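Unit 4: Automation in Service and Supply Work
Course handout, Work and Technology module
Revised 01/01/2026

Purpose of this unit

Students will examine what happens to a group of employees when part of a manual job is assigned to robot arms. The unit follows one employer, Tuditz, which prepares and packs tableware sets for canteens and rental customers. The arms are supplied by Jaltosex. Students should read the handout before the seminar and bring written answers to the two questions at the end.

4.1 The work before automation

At Tuditz, a set consists of a bowl, a cup and one or more utensils. Until last October each set was put together by hand at a standing bench. A full shift produced 1,760 sets. The task was paid at the lowest grade on the site, and it was learned by watching a colleague for a morning. Complaints about wrists and shoulders were recorded more often for this task than for any other at the company.

Managers described the job as simple. The employees did not. They pointed out that a bowl has to be turned to look for chips, that a cup has to be lifted without touching the rim, and that a spoon left standing in a bowl will tip it if the bowl is light. None of this was written in the work instructions.

4.2 Dividing the task

The first step in any project of this type is to break the job into separate movements and decide which of them a machine can perform. Tuditz and Jaltosex listed reaching, gripping, lifting, placing and checking. The first four were given to a pair of arms. Checking stayed with the employees.
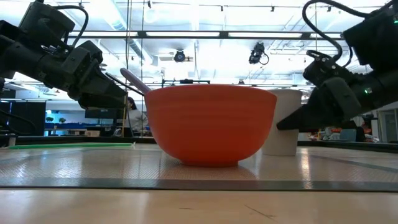
Figure 4.1. Two arms at the bowl, with a utensil standing in it and a cup behind.

Students should note how much of the task depends on the objects themselves. A rounded bowl, a straight-sided cup and a thin handle each call for a different grip. A person changes grip without thinking about it. For a machine, each change has to be taught and then tested, and Tuditz recorded 640 test runs before the first set was accepted for delivery.

4.3 What changed for employees

Three changes are discussed in the seminar.

Skills. Employees who had packed sets were asked to show the task, correct errors and judge results. Training was set at 123 hours per person. Some welcomed it. Others had chosen the packing job for its regular hours and did not wish to be retrained.

Pay. The new duties were first added to the old job description with no change of grade. The grade was reviewed only after employees submitted a joint letter - a point worth comparing with the Kazemi case in Unit 3.

Contact. Packing had been quiet work done side by side. The new work involves a good deal of talking, often standing up, with engineers whose vocabulary was unfamiliar at first. Several employees reported that they learned more from short conversations on the floor than from the written manual. 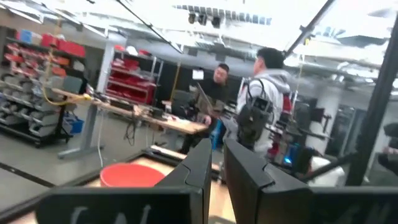

4.4 Questions for the seminar

1. The employees' knowledge of chips, rims and tipping bowls was used to teach the arms. Should this knowledge be paid for separately? Give reasons for and against.

2. Odow, a competitor, kept the whole task manual and spent its budget on adjustable benches. Compare the two decisions from the point of view of an employee with ten years of service.

Answers should not exceed 310 words each. Please refer to section numbers when citing this handout.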